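Household Tips for Long-Term Study Members
Keeping kits, diaries and records in order between survey rounds

These notes are for members of the Vahidi household panel, which has 1,168 people on its current list. Most problems reported to the survey office concern storage at home: damp paper, lost dates, mixed-up envelopes. The tips cover the kitchen, the hall cupboard and the desk.
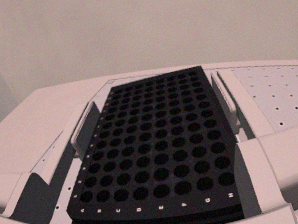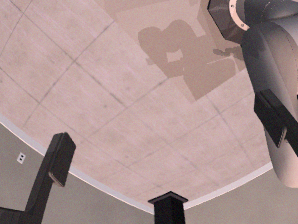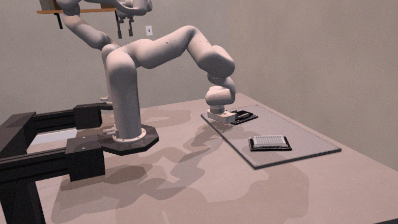

First picture: black tube rack, 96 wells in lettered columns.

Diaries and questionnaires
Store paper diaries flat, in a closed folder, away from the stove and sink. Steam curls the pages and makes pencil hard to read. Use a ballpoint pen. Gel ink smears and can transfer to the facing page.

If a page gets wet, put a sheet of plain paper towel on each side and press it under a heavy book overnight. Do not use a hair dryer or an iron.

Write the date when you make the entry. An entry dated from memory should be marked with an M in the margin – the coding staff treat it differently.

Home sample kits
Keep an unopened kit at room temperature in its outer box. A kitchen shelf is acceptable if it is not above the dishwasher, kettle or oven. Do not freeze a kit unless the leaflet says so.

Households with 2 members on the panel should open one kit at a time. Finish it, seal it and label it before opening the next. Labels stick poorly to cold plastic, so apply them before the tube goes in the refrigerator.

Scales and tape measures
Put the scale on a hard floor. Carpet gives low readings on many models. Weigh at the same time of day each round; before breakfast is the usual choice. Replace a cloth tape that has stretched. Check it against a metal ruler at the 9-inch mark.

Old records
Keep your copy of each consent form. Remove staples and rubber bands first – staples rust, and rubber sticks to paper as it ages. Address changes should reach the office before the November mailing.

Compiled by Sepehr Abbasi, Vahidi panel office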